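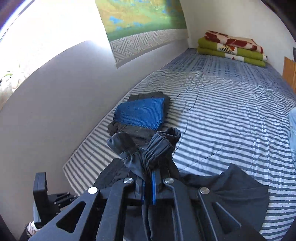 Equipment plan for the second half of the year

Makori newsletter, August 2022

The folding work has outgrown the equipment we bought for it. When the home tasks program started we planned for two hand-held grippers, and a third was added in June after Gladys Nzioka's group moved from kitchen tasks to clothes and bedding. We now have more homes willing to take part than we have working tools to send out. This item sets out what we intend to buy, what we intend to put off, and what we need from each group before the order goes in.

Where we stand

The program has 501 usable recordings of people handling laundry at home. Of these, 367 are folding, and the rest are sorting, stacking and putting away. The split matters for the budget because folding wears the fingers much faster than anything else we do. Cloth is light, but people pinch it hard, drag it across a bed and let go many times in a short session. The strips on the inner faces of the fingers take most of that.

Cuffs and waistbands are the slow part. A gathered elastic cuff springs back when it is picked up, and people tend to squeeze a second time to hold it. Dark garments give the software group a separate problem, as navy on navy leaves little for it to work with when one layer lies on another. Dennis Shirima has asked for more of both, so the plan assumes that jackets, trousers and anything else with elastic will make up a larger share of the next round.

What we will buy

Two complete hand-held grippers, same pattern as the ones we have. We looked at moving to a newer design and decided against it for this year. Mixing two finger shapes in one set of recordings would mean extra work for Dennis's group, and the people in the homes already know how the current one handles.

Spare finger strips, enough for every tool to be refitted twice before the end of the year. So far we have bought these one set at a time and paid shipping on each. Kheri Athumani will order them in a single batch.

One spare camera and mount. We have been borrowing from the bench when a camera goes down, and then the bench stops.

Memory cards and two hard cases. The soft bags are fine for a car but have not held up on buses.

The total for this list, with shipping, comes to some $3,000. The grippers are by far the largest part of it. The rest could be cut without saving much, so we would prefer to keep it whole.

What we will put off

The arm. Several people have asked when we will buy a second robot arm for the test room, and the answer is next year at the earliest. The arm we have is used for evaluation only a few days a month. Until the new recordings are in and a model has been trained on them, a second one would mostly stand idle, and it would need a table, a safety stop, a service contract and floor space that Hurkia's landlord has not agreed to.

Jailson Siqueira has put together a short comparison of leasing against buying for when the question comes up again. Leasing looks better for the first year and worse after that, mainly on account of the service charge. His note is in the shared folder under Planning.

We are also putting off the wrist sensors. Solleris sent us a quote that was fair, but it is valid only for a quantity larger than we can use. Kheri has asked them for a smaller lot and is waiting to hear.

Quotes

We asked for three quotes on the grippers and got two. Solleris can machine and assemble both in five weeks. Stelcombe is cheaper by $200 for the pair but ships them as parts, with assembly left to us. Last time, assembly took Dennis most of two working days, and one plate had to go back because the bolt holes did not line up. Counting his time, the cheaper quote costs more. We plan to go with Solleris unless their lead time slips.

Both firms were asked to quote on the current plate drawings. If your group has made changes to a tool, even a small one, send them to Kheri so the drawings can be updated before the order. At least one tool has had its side bracket moved, and we would like all the new ones to match.

Running costs

The purchase price is less than half of what a tool costs us over a year. Last year's budget left out most of the items below, and we ended up paying for them from travel.

Finger strips and bolts
Battery replacement
Repairs to cables and connectors
Payments to households
Transport to and from homes
Time spent checking recordings

Payments to households are the largest of these. Samira Nasrallah, who keeps the schedule, has budgeted for the rate to stay the same through the end of the year and for each household to be paid for a full session even when a tool fails partway. That has been our practice since the start, and it is now written into the plan.

Working in people's homes

Some groups have asked whether it would be cheaper to set up a bed and a shelf in our own building and do all the folding there. It would be, by a good margin. We would save the transport and most of the scheduling. But the work is meant for ordinary bedrooms, where the sheet is striped and wrinkled, blankets are stacked in the corner, there is a bright window on one side and the clothes are whatever the household wears. A model trained only in our test room did poorly when Gladys's group tried it elsewhere in the spring. The plan therefore keeps the home sessions and uses the building only for training new people and testing repaired tools.

There is a limit to how many homes we can serve at once, and it is set by Samira's schedule as much as by the number of tools. With five grippers she can run four homes a week and keep one tool back as a spare. A sixth would not add anything without another person to deliver and collect, and there is no hire in this year's budget.

What we need from each group

Please send Kheri the following before the order is placed:

The number of sessions you expect to run between now and the end of the year, by type of task.
The condition of each tool you hold, including any changes made to it.
Any parts you have on hand, used or new. We suspect there are finger strips in several desk drawers.
Any item you need that is missing from the list, with a price and a link.

Requests that come in after the order will be held for the next one, which is planned for early next year. Repairs are separate and can be sent at any time.

Approval

The list goes to the Hurkia office for sign-off once the group numbers are in. Spending at this level needs two signatures, and Gladys and Jailson have agreed to provide them. If the amount is reduced, we will drop the hard cases first, then the spare camera. The two grippers and the finger strips will be ordered in any case.

Questions about the list go to Kheri Athumani. Questions about household schedules and payments go to Samira Nasrallah.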